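News > Local > Makers & Repair

Paper-tidying robot takes shape at Grornier workshop

A two-armed robot meant to pick loose paper up off the floor is being built in Grornier, partly at the shared workshop on Marín Street and partly in members' homes.

The machine is called Trunda. It has been in the works for seven months and should be ready to show at the workshop's open evening in March, although its builders say it will not be finished by then.

Damian Kwiatkowski started the project after he was asked to clear a relative's house and spent most of a week on old letters and bills. He had built small wheeled robots before but never anything with arms.

"Paper is horrible to pick up," he said. "One sheet slides, ten sheets bend, and a thick pile fans out as soon as you lift it. People do it without thinking. I wanted to see how far we could get with a machine that cost less than a second-hand car."

The arms are made from printed parts and hobby motors, bolted to a frame cut from old shelving. The fingers have been redone several times. The present set has soft rubber tips from Deritz, a hardware supplier two doors down from the workshop, and can hold a small stack by one edge for as long as the motors stay cool. Larger stacks still end up back on the floor.

Much of the work so far has been done by people. Members put a strap on each wrist, with printed square markers on top and a small camera hanging below, and handle paper in the ordinary way. The markers let the software work out where each hand is, and another camera worn at head height takes in the whole job. The recordings are then used to teach the arms how to move.

The group has 401 recordings on its drive and has worked through nearly 3,000 sheets of scrap paper, most of it given by a print shop that was closing down. Members are asked to record in their own rooms, with furniture and bags left where they are. Early sessions were all done on a clear bench, and the arms then struggled with anything else in view.

Cables have been a nuisance. The straps are wired, and a loose lead can drag across the pile and pull sheets with it. A battery version was tried and dropped when it proved too heavy to wear for a full session. Kwiatkowski is now looking at a shorter lead that clips to the sleeve.

The total spend to date is £640, paid by the people taking part. The software will be shared free of charge, along with the drawings for the wrist mounts, once the instructions have been checked by someone outside the group.

The next job is the two-handed lift, in which one hand pinches the corner of a stack while the other holds it up from underneath.

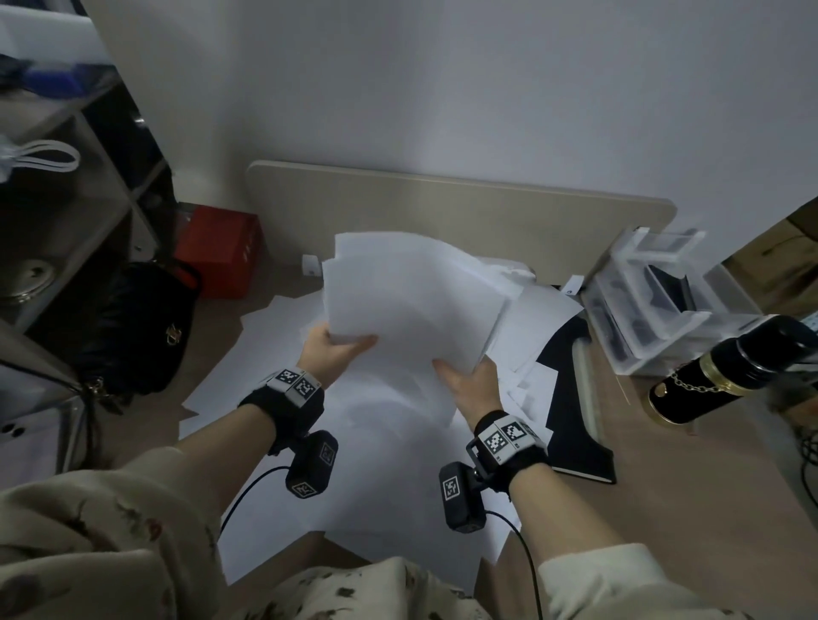 Recording for that part will go on until the end of the month. Anyone who wants to take a turn can call in at Marín Street after 7 in the evening. Clean scrap paper is also welcome, but it should have no staples in it.

Get our local stories by email. You can unsubscribe at any time.

Contact the newsdesk | Corrections | Back to top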